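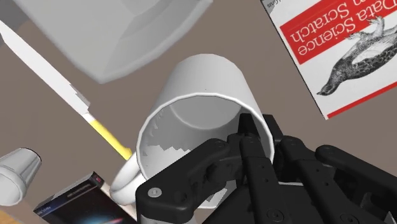
Chapter 6
Furnishing a First Home

Key terms: fixed cost, replacement cost, clearance, finish, secondhand, warranty

After you finish this chapter, you should be able to draw up a furnishing budget for a small home, measure a room before buying for it, and compare a new item with a used one on total cost.

6.1 What a home needs first

Most people who move into their first apartment own less than they think. Clothes, a phone, and a few boxes of books do not add up to a household. The tenant still needs somewhere to sleep, somewhere to sit, a surface to eat from, and enough kitchen goods to make a simple meal.

Consider a renter in the town of Castillo who has just signed a lease on a one-bedroom apartment in the Hurkisow building. She has set aside $2,457 for moving and furnishing. The truck, the deposit on utilities, and the first bag of cleaning supplies are paid for out of this money before any furniture is bought. When those bills are settled, she has $1,373 left. Her furnishing budget is the second number. Many first-time renters plan with the first one and run short in the second month.

She divides her list into two columns. The first holds what she will use every day starting on move-in night: a mattress, bedding, a lamp, one pan, plates and cups. The second holds what can wait until March, when her tax refund is due. The sofa goes in the second column. So does the bookcase.

6.2 Measuring before buying

A piece of furniture has to fit the room, and it also has to get into the room. Measure the doorway, the stairwell and the elevator as well as the floor. Write the numbers down and take them to the store.

Clearance is the open space left around a piece once it is in place. A walkway between a table and a wall needs more clearance than the gap between a bed and a nightstand. Height matters too. A low table works well beside a sofa but is uncomfortable to eat at from a dining chair.

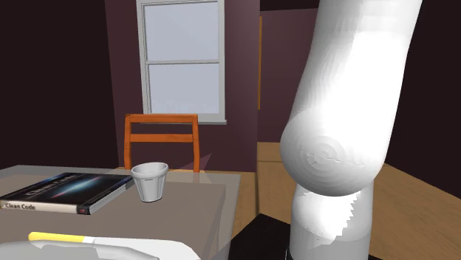 Figure 6.1 A low table with a flat, pale gray top.

6.3 New or used?

The Mumano furniture outlet sells a basic four-drawer dresser with a warranty. Brovura, a secondhand store across the street, has a similar dresser at a lower price, but one drawer sticks and delivery costs $20. To compare the two, add delivery, repairs and any missing parts to each price. Then estimate how long each dresser will last and divide.

Used mattresses are a special case and are covered in Section 6.5.

Before you read on
Make a list of everything you used at home between waking up and 9 a.m. today. Mark the items you would have to buy if you moved out next month.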